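드루다르 숙소 세탁물 정리 프로젝트 중간 보고

받는 사람: 울라 살미넨 (Ulla Salminen) 님
보내는 사람: 라일리 페소넨 (Raili Pesonen)
날짜: 8/29/20

울라 님, 안녕하세요! 지난번 통화에서 "숫자만 적힌 보고서 말고 방에서 무슨 일이 벌어지는지 읽고 싶다"고 하셨죠. 그래서 이번에는 마음 놓고 길게 씁니다. 커피 한 잔 옆에 두고 읽어 주세요. 예산 이야기는 뒤쪽에 있으니 급하시면 거기부터 보셔도 괜찮아요.

지금까지 한 일

지원금을 받아 시작한 일이 세 가지였지요. 숙소에 쌓인 기부 의류를 분류하고, 침실마다 개는 자리를 정하고, 누가 개도 똑같은 모양이 나오도록 개는 법을 글로 남기는 것. 분류는 거의 끝났고, 개는 자리는 정했고, 글은 아직 고치는 중입니다. 세 번째가 제일 쉬울 줄 알았는데 제일 오래 걸리네요.

분류부터 말씀드리면, 지금까지 손을 거친 옷이 2,365벌입니다. 라트몬트 창고에서 넘어온 것과 숙소 선반에 있던 것을 합친 숫자예요. 그중 티셔츠가 제일 많고 그다음이 수건, 베갯잇, 아이들 내의 순서입니다. 양말은 아예 따로 세기로 했습니다. 짝을 맞추는 일이 끝이 없어서 한 바구니에 다 넣어 두고 비 오는 날 하기로 했어요. (비가 좀처럼 안 오는 게 문제입니다.)

입을 수 없는 옷은 걸레용으로 잘라 람팔라이넨 세탁소에 보냈고, 거기서 큰 이불 빨래를 할인해 주기로 했습니다. 서로 좋은 거래였다고 생각해요. 세탁소에서는 단추 달린 옷은 걸레용으로 받지 않는다고 해서 단추 떼는 작업이 하나 더 생겼는데, 떼어 낸 단추는 유리병에 모아 두었습니다. 바느질 모임에서 벌써 가져가겠다고 연락이 왔어요.

왜 침대 위에서 개기로 했나

처음 계획서에는 접이식 작업대를 산다고 적었지요. 그런데 방에 작업대를 펴 보니 옷장 문이 안 열리더라고요. 두 번 해 보고 포기했습니다. 높이도 어중간해서 키 큰 사람은 허리가 아프고 키 작은 사람은 어깨가 아프고요. 그러다 그냥 침대 위에서 해 보았는데 훨씬 편했어요. 매트리스는 넓고, 옷을 던져 놓아도 미끄러지지 않고, 팔을 뻗으면 셔츠 한 장을 다 펼칠 수 있습니다.

이불과 베개를 치우고 시트만 남긴 상태에서 시작하는 게 좋습니다. 시트는 은은한 세이지그린 색으로 골랐어요. 흰 시트에서는 흰 속옷이 안 보이고, 진한 시트에서는 보풀이 너무 잘 보여서 옷마다 보풀을 떼느라 시간이 다 가거든요. 파란 셔츠를 올려놓으면 가장자리가 또렷해서 개기가 쉽습니다.

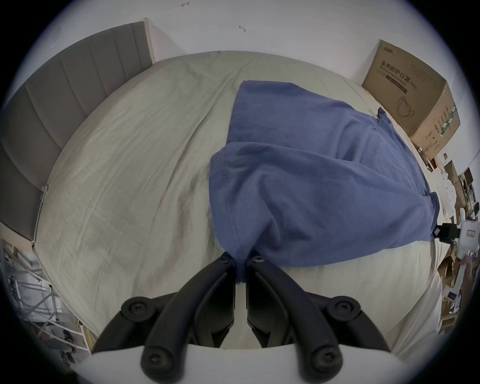
그다음에 정한 것이 순서입니다. 셔츠를 눕히고, 밑단을 잡아 팽팽하게 당기고, 옆 솔기를 눈으로 따라가며 반듯한지 봅니다. 솔기가 비틀어진 옷이 생각보다 많아요. 오래 빨아 입은 티셔츠는 솔기가 앞쪽으로 돌아와 있는데, 솔기에 맞춰서 개면 목선이 삐뚤어지고 목선에 맞추면 밑단이 삐뚤어집니다. 저희는 목선에 맞추기로 했어요. 선반에 올려놓으면 보이는 쪽이 그쪽이니까요. 이 결정을 내리는 데 회의를 한 번 통째로 썼다는 건 비밀로 해 주세요.

소매는 몸판 안쪽으로 접습니다. 긴소매는 한 번 더 꺾어 내리고, 반소매는 한 번에 들어갑니다. 그러고 나서 밑단을 들어 위로 올리는데, 이때 양쪽 모서리를 같이 잡아야 합니다. 한쪽만 잡고 올리면 반대쪽이 따라오면서 안에서 뭉쳐요. 겉은 멀쩡한데 펴 보면 주먹만 한 주름이 들어 있습니다. 저도 이 버릇이 있었고, 고치는 데 꽤 걸렸어요!

개는 모양은 네모로 통일했습니다. 돌돌 말자는 의견도 있었는데 (여행 가방에는 확실히 그게 낫죠) 저희 선반은 깊이가 얕아서 말아 놓은 옷이 굴러 나옵니다. 한번은 아침에 문을 열었더니 내의가 줄줄이 바닥에 나와 있었어요. 그 뒤로 말자는 이야기는 쏙 들어갔습니다.

주름에 대해서도 한마디 드릴게요. 울라 님이 처음에 다림질 비용을 물어보셨는데, 다림질은 안 하기로 했습니다. 티셔츠는 손바닥으로 가운데서 바깥쪽으로 쓸어 주면 충분하고, 시트까지 같이 밀리지 않게 한 손으로 눌러 주면 됩니다. 시트가 울면 그 위에 놓인 옷도 같이 울어요. 그래서 셔츠 몇 장을 갠 뒤에는 시트를 한 번씩 당겨 줍니다. 남는 다림질 예산은 선반 칸막이로 돌렸으면 하는데, 아래 예산 항목에서 다시 말씀드릴게요.

참여하는 사람들이 자주 묻는 것도 하나 옮겨 적습니다. 안내문에도 그대로 넣을 생각이에요.
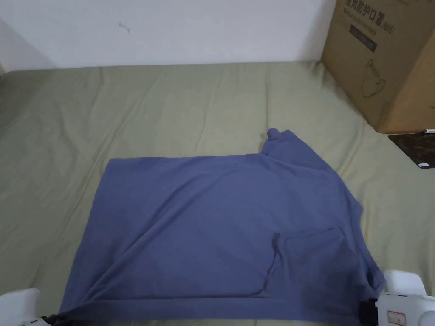 개다가 모양이 틀어지면 처음부터 다시 펼쳐야 하나요?
마지막 한 번 접은 것만 풀면 됩니다. 거기서 모서리를 다시 맞추고 손으로 쓸어 준 다음 이어서 접으세요. 그래도 안 맞으면 그때는 소매까지 풀어서 솔기를 확인하시고요. 셔츠 한 장에 너무 오래 매달리지 말고, 두 번 고쳐서 안 되는 옷은 옆으로 빼 두었다가 나중에 둘이서 같이 개는 편이 빠릅니다.

이 답을 쓰기까지도 말이 많았어요. 꼼꼼한 분들은 처음부터 다시 해야 속이 시원하다고 하시고, 성격 급한 분들은 (저 포함) 대충 눌러서 쌓고 싶어 하고요. 마지막 접은 것만 푼다는 건 그 중간쯤에서 만난 타협인데, 써 보니 다들 별 불만이 없습니다.

방 정리

방 자체도 손볼 것이 좀 있습니다. 침대를 벽에 붙여 놓고 쓰다 보니 흰 벽에 거뭇한 자국이 몇 군데 생겼어요. 지우개 스펀지로 문질러 볼 생각이고, 안 되면 남은 페인트로 덧칠하겠습니다. 페인트는 라트몬트에서 쓰던 통을 얻어 두었으니 비용은 안 들어요.

회색 천을 씌운 침대 머리판은 그대로 두기로 했습니다. 처음에는 떼어 내면 자리가 넓어지지 않을까 했는데, 막상 일할 때는 걸리적거리지 않더라고요. 오히려 갠 옷을 그쪽에 기대어 쌓으면 안 무너집니다. 골이 파인 천이라 보풀이 골 사이에 끼는 게 흠이라서 정리 끝나고 솔로 한 번 쓸어 주는 일을 마무리 목록에 넣었어요.

상자도 골칫거리였습니다. 마스크 상자처럼 반듯하고 튼튼한 골판지 상자는 버리기가 아까워서 자꾸 쌓아 두게 되잖아요. 그런데 겉에 찍힌 글씨와 속에 든 것이 다르면 찾는 사람이 고생합니다. 그래서 다시 쓰는 상자에는 무조건 흰 종이를 붙이고 안에 든 것을 크게 쓰기로 했습니다. 침대 위에 상자를 올려 두는 건 허용하되 벽 쪽 구석으로 밀어 두는 것으로요. 가운데에 있으면 셔츠를 펼칠 때마다 옮겨야 해서 짜증이 납니다. 제가 제일 많이 짜증을 냈고요.
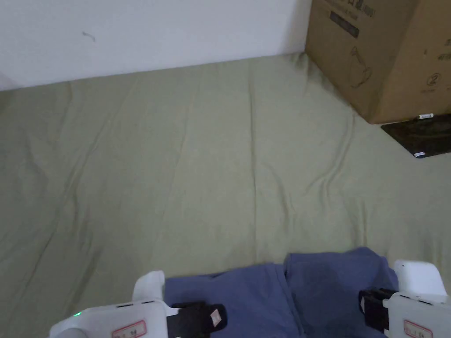

시트는 여벌을 하나 더 두어야 할 것 같습니다. 한 장으로 돌리니 빨래하는 날에는 작업을 못 해요. 같은 색으로 사고 싶은데 부스툼에서 나오는 것은 색이 조금 더 누렇다고 해서, 견본 천을 보내 달라고 해 두었습니다. 고무줄이 들어간 것으로 할지 그냥 넓은 천으로 할지도 고민인데, 저는 고무줄 쪽이에요. 당겨 놓으면 덜 밀리니까요. 다만 고무줄 시트를 개는 법은 아직 저희 중에 제대로 아는 사람이 없습니다! 안내문에 그 항목은 빈칸으로 남아 있어요. 혹시 울라 님이 아시면 알려 주세요. 진심입니다.

선반 칸은 모두 32칸이고, 칸마다 이름표를 달았습니다. 크기별로 나누었더니 어른 중간 크기 칸만 넘치고 아주 큰 옷 칸은 헐렁해서, 칸을 다시 나누는 중이에요. 칸막이가 움직이는 것이었으면 간단했을 텐데 처음에 고정식을 산 게 실수였습니다. 값이 싸서 골랐는데 결국 바꾸자고 말씀드리게 되었네요. 죄송해요.

예산

쓴 돈은 첨부한 표에 다 있으니 여기서는 바뀐 것만 적겠습니다. 작업대는 반품했고, 돌려받은 금액은 500유로입니다. 배송비는 저희가 냈어요. 이 돈 가운데 일부를 시트 여벌과 이동식 칸막이에 쓰고 싶고, 나머지는 손대지 않고 두겠습니다. 다림질 항목은 통째로 비었으니 그것도 칸막이 쪽으로 옮기는 데 동의해 주시면 좋겠습니다. 답을 주시기 전까지는 아무것도 주문하지 않을게요.

사람은 지금 26명이 돌아가며 나옵니다. 꾸준히 나오는 분도 있고 얼굴만 비치는 분도 있지만, 방이 좁아서 한꺼번에 오면 더 곤란하니 딱 좋은 정도예요. 처음 온 분은 수건부터 개고, 익숙해지면 티셔츠로 넘어갑니다. 셔츠 한 장을 제대로 개는 데 처음에는 한참 걸리다가 어느 날 갑자기 손이 빨라지는데, 그걸 옆에서 보는 게 이 일에서 제일 재미있는 부분입니다.

잘 안 된 것

좋은 이야기만 쓰면 혼내실 것 같아서 적습니다. 첫째로, 개다 만 옷이 침대에 남는 일이 잦습니다. 반쯤 접힌 채 뭉쳐 있으면 다음 사람은 그게 빤 옷인지 빨 옷인지 알 길이 없어요. 멀리서 보면 셔츠인지 수건인지도 헷갈리고요. 그래서 자리를 뜰 때는 다 개거나, 아니면 완전히 펼쳐 놓고 가기로 했습니다. 이 규칙은 문 안쪽에 써 붙였는데 아직 잘 안 지켜집니다.

둘째로, 안내문이 너무 길어졌어요. 한 장이면 될 줄 알았는데 벌써 여러 장입니다. 셔츠 항목만 줄이고 줄여서 다시 쓰고 있고, 글을 읽기 힘들어하는 분들을 위해 순서를 손 그림으로 넣을까 합니다. 제 그림 실력은 기대하지 말아 주세요. 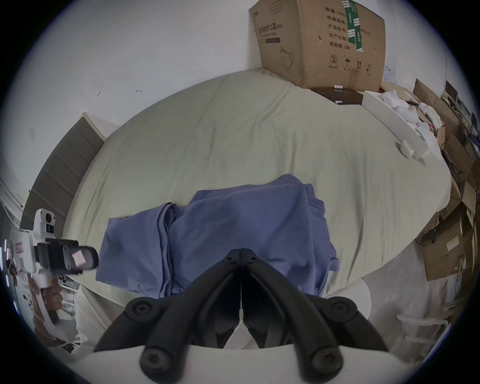

남은 일과 부탁드릴 것

안내문은 11월 보고 때 완성본으로 드리겠습니다. 티셔츠, 수건, 베갯잇까지는 지금 것을 다듬으면 되고, 아이들 내의와 고무줄 시트가 남았습니다. 선반 칸은 칸막이 건이 정해지는 대로 다시 나누고, 이름표도 그때 새로 답니다. 벽 자국은 그 전에 해결해 놓을게요.

부탁드릴 것은 두 가지입니다. 다림질 예산을 칸막이로 옮겨도 되는지 답을 주시고, 시간이 되시면 한번 들러 주세요. 오시면 침대 한쪽을 비워 드릴 테니 셔츠 몇 장만 같이 개 보시면 제가 여기 길게 쓴 이야기가 금방 이해되실 거예요. 목선에 맞출지 밑단에 맞출지 울라 님 의견도 궁금합니다. (이미 정했지만요!)

표와 영수증은 따로 묶어 보냅니다. 빠진 영수증이 한 장 있는데 람팔라이넨에서 다시 떼어 준다고 했으니 받는 대로 보내 드릴게요.

라일리 드림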